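Chapter 2
The Puppet Stage and Its Public

Before a town had a theatre, it often had a puppet stage. The stage came on a cart, stood for a few days in the market place and went away again. In this chapter we look at such stages as they are kept in museums today, and we ask what a visitor can learn from them when the puppets are hanging still.

Our main case is the Harnik collection in Vustia. It holds 200 puppets and 20 painted back-cloths, and most of them belonged to one family company. The puppets are worked by strings from above. A smaller group, from the Gemik workshop, are glove puppets, and these ask for a different kind of stage – lower, narrower and without a bridge for the players.

A museum must decide what to do with such objects. If they are used, they wear out. If they are locked behind glass, the public sees a face and a costume but no movement, and movement was the reason they were made. The Ackroyd Museum chose a middle way: it made two copies of each leading figure and lets the visitors work the strings themselves.

After reading this chapter you should be able to:

- explain the difference between string and glove puppets
- describe how a travelling stage was set up and lit
- discuss for whom the plays were given, and what they cost

Read section 2.1 before you begin the exercises. The words printed in bold are explained in the list at the back of the book.
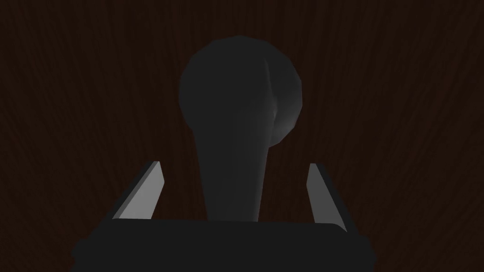

Department of Museum and Theatre Studies, Vustia

Shared 20 times | 2 comments
Contact | © Department of Museum and Theatre Studies | Back to top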